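Rundorbridge Tenants Board > Moving Out > Deposits and Deductions

Topic: Charged for repainting a whole kitchen after 5 years

fosside_renter
Started April 9, 2018

I moved out of a one bedroom in the Fosside building at the end of last month. Lived there 5 years. The statement came today and Studeck Property is keeping $200 of my deposit for "kitchen repaint, all walls." There is nothing else on the list. They also wrote "scuffs and marks."

I cleaned for two days before I left. I wiped the walls down with dish soap and a sponge and patched the holes from the one shelf I had up. The lease says I owe for damage beyond normal wear and tear. It does not say what normal wear and tear is. Has anyone here fought one of these?

mjk_4th_floor
Yes, and I got most of it back. Ask for the invoice first. In this state they have to give you an itemized list, and a lump sum with "all walls" next to it is pretty thin. Also ask when the unit was last painted. If it was painted before you moved in and not since, the paint was due anyway.

Do it in writing. Not by phone.

pipewrench
I'm going to disagree a little. I manage nine units (not for Studeck) and I charge for paint when there is grease on the wall by the stove or somebody has used the wrong white to touch up. Touch-up paint that doesn't match looks worse than the scuff did. Did you touch up the shelf holes with paint or only fill them?

fosside_renter
Only filled and sanded. No paint. The filler is white and so is the wall. The stove is on the other side of the room from there.

I have one picture of the wall by the fridge, the side they said was marked. There's a small dark spot on it and I can't find anything else.

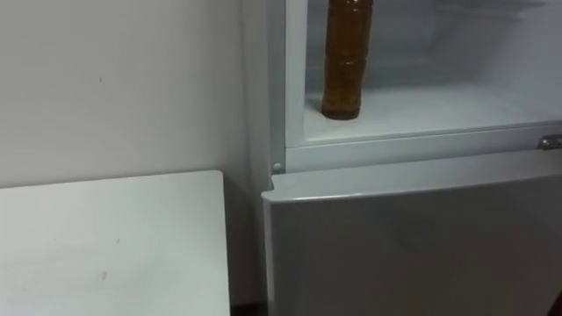
Things to put in your letter

mjk_4th_floor
Good, keep that one. Your letter should have:

Your name, the unit number, and the dates you lived there.
The amount they kept and the wording they used.
A request for the painter's invoice and the date of the last full paint.
The amount you want back and a date you want it by.
Your new mailing address. People forget this and then the check goes to the old place.

Send it certified and keep the receipt. Mine took two letters. The second one was the same as the first with a line saying I would file in small claims.

pipewrench
One mark on one wall is not a repaint, I'll give you that. I'd have gone over it with a damp melamine sponge and moved on. But a picture of one wall doesn't tell anybody about the other three. If they have move-out photos of the rest you'll want to see them before you start threatening court.

fosside_renter
Fair point. I have a few of the window side on my old phone. I'll ask for theirs too.

dalsgaard_ct
Are you sure it was eggshell or satin? The cheap flat paint they use over here at Dalsgaard Court burnishes if you scrub it. You get a shiny patch that only shows when the light is low. My neighbor got charged for that and she was the one trying to clean it. I don't wash flat paint at all anymore, only dust it.

fosside_renter
No idea what kind it is. It's dull looking. I didn't scrub hard.

Grethe Ladefoged
I rented from Studeck until September and they did the same to me. Mine was $80 for one bedroom wall. I wrote and asked how old the paint was and they dropped it without answering the question. I would not offer to split it. I've seen people on here offer half in the first letter and then half is where it ends up.

pipewrench
Splitting it isn't the worst idea if it saves a day off work for a hearing. Filing costs money too.

Grethe Ladefoged
You get the filing fee back if you win.

pipewrench
If.

mjk_4th_floor
Ask for the full amount first. You can always take less later.

fosside_renter
Letter is written. I asked for the full $200, the invoice, the last paint date, and copies of their photos. Going to the post office tomorrow. I'll post what they say.

dalsgaard_ct
Make a copy of the letter before you seal it. I didn't do that once and had to guess at what I'd said.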